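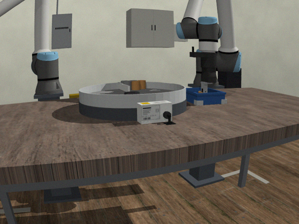 Neltard, service Sécurité des procédés
30 août 2025 (samedi)

Le service publie ce jour la version révisée de ses règles de bonne pratique pour les cellules de manipulation à deux bras. Elles s'appliquent aux cellules réelles comme à leurs modèles de simulation. Les points principaux sont repris dans le fil qui suit. 1/

Neltard, service Sécurité des procédés
Champ d'application. Sont concernés les postes de tri et de prélèvement sur table, avec bacs, conteneurs et pièces libres. Les postes de soudage et de palettisation restent soumis à leurs consignes propres, qui ne changent pas. 2/

Neltard, service Sécurité des procédés
Principe général : aucun programme n'est transféré sur une cellule réelle sans avoir été exécuté au préalable sur le modèle simulé de cette même cellule. Un modèle voisin ou une version antérieure du modèle ne suffisent pas. 3/

Neltard, service Sécurité des procédés
Le modèle comprend la table, les deux bras, leurs embases, les préhenseurs, les bacs et l'environnement proche : murs, coffrets électriques, armoires, marquages au sol. L'omission d'un coffret mural a déjà conduit, sur le site de Makov, à valider une trajectoire qui ne pouvait pas être exécutée. 4/

Neltard, service Sécurité des procédés
Les objets posés sur la table sont représentés dans leur encombrement réel. Pour les boîtes en carton, la face portant le code-barres est orientée dans le modèle comme elle le sera en production. Un texte d'étiquette illisible dans le rendu est admis si la lecture du code n'entre pas dans l'essai. Dans le cas contraire, la texture doit être refaite. 5/

Neltard, service Sécurité des procédés
Chaque essai comporte des objets de formes différentes. Un conteneur circulaire peu profond où se côtoient des cylindres, des pièces anguleuses et des éléments arrondis, comme dans la vue placée en tête de ce fil, constitue une configuration recevable. Un conteneur garni d'une seule famille de pièces ne l'est pas pour une qualification. 6/

Neltard, service Sécurité des procédés
Nombre d'exécutions. La qualification initiale d'un programme requiert 1000 exécutions simulées, avec variation de la position des objets et de l'éclairage. La requalification après modification mineure en requiert 700. Les exécutions interrompues par l'opérateur ne sont pas décomptées. 7/

Neltard, service Sécurité des procédés
Est considérée comme mineure une modification qui ne touche ni à la géométrie du préhenseur, ni à l'implantation des bras, ni aux limites de vitesse. Le changement d'un bac pour un modèle de dimensions identiques est mineur. Le changement de hauteur de rebord ne l'est pas. 8/

Neltard, service Sécurité des procédés
Zone commune. Lorsque les deux bras peuvent atteindre la même partie de la table, cette partie est déclarée zone commune et placée sous verrou logiciel. Un seul bras y est admis à la fois. Le second attend en position repliée, préhenseur hors de la zone. 9/

Neltard, service Sécurité des procédés
La position d'attente est définie pour chaque bras et consignée dans la fiche de cellule. Elle doit pouvoir être rejointe depuis tout point de la trajectoire sans survol d'un bac ouvert lorsque le préhenseur tient une pièce. 10/

Neltard, service Sécurité des procédés
Petits équipements. Tout appareil posé sur le plateau (capteur sur pied, lecteur, balise) est déclaré comme obstacle fixe, y compris lorsqu'il est de faible hauteur. Son emplacement est tracé sur le plan de table. Un appareil déplacé sans mise à jour du plan entraîne la suspension du programme. 11/

Neltard, service Sécurité des procédés
Pièces hors bac. Une pièce qui se trouve sur le plateau au démarrage sans figurer à l'inventaire de l'essai doit être détectée. Si elle est partiellement masquée par un conteneur, le programme ne tente pas de la saisir : il la signale et poursuit, ou s'arrête, selon la classe de l'essai. 12/

Neltard, service Sécurité des procédés
Ombres et rendu. L'éclairage du modèle doit produire des ombres portées sur le plateau. Les essais conduits sous lumière uniforme ne sont plus acceptés. Plusieurs équipes nous ont demandé une dérogation sur ce point pour des raisons de temps de calcul. Elle n'est pas accordée. 13/

Neltard, service Sécurité des procédés
Passage au réel. Le programme qualifié est exécuté 3 fois à vitesse réduite, en présence de 2 personnes habilitées, dont une à la commande d'arrêt. Aucune personne ne se tient à l'intérieur du marquage au sol pendant ces exécutions. 14/

Neltard, service Sécurité des procédés
Les accès aux coffrets et armoires électriques demeurent dégagés pendant les essais réels. Le débattement des bras est limité en conséquence dans le contrôleur. Une consigne affichée ne remplace pas cette limitation. 15/

Neltard, service Sécurité des procédés
Écarts. Tout écart constaté entre le modèle et la cellule est consigné le jour même dans le registre Vekik, avec la version du modèle et celle du programme. La correction porte d'abord sur le modèle. Il n'est pas permis de compenser un écart par un décalage saisi à la main dans le programme. 16/

Neltard, service Sécurité des procédés
Conservation. Les journaux d'exécution, les graines aléatoires et une vue rendue de la configuration initiale sont conservés avec la fiche de cellule pendant toute la durée d'emploi du programme. 17/

Neltard, service Sécurité des procédés
Sous-traitance. Les intégrateurs, dont la société Dudás pour les postes de tri, appliquent les mêmes règles et remettent leurs modèles dans un format modifiable. Un modèle livré sous forme d'exécutable fermé est refusé à la réception. 18/

Neltard, service Sécurité des procédés
Entrée en vigueur : octobre. Les programmes déjà qualifiés le restent jusqu'à leur prochaine modification. Les qualifications en cours peuvent être achevées selon l'ancienne version, à condition que la fiche de cellule le mentionne. 19/

Neltard, service Sécurité des procédés
Le texte a été établi par Krisztina Takács (sécurité des procédés) et relu par Dénes Erdős (simulation). Les demandes d'interprétation sont adressées au service par écrit, avec la référence de la cellule concernée. 20/

Neltard, service Sécurité des procédés
Précision relative au point 9, à la suite de questions reçues : le verrou de zone commune s'applique également en simulation. Les exécutions effectuées verrou désactivé ne sont pas comptées pour la qualification. 21/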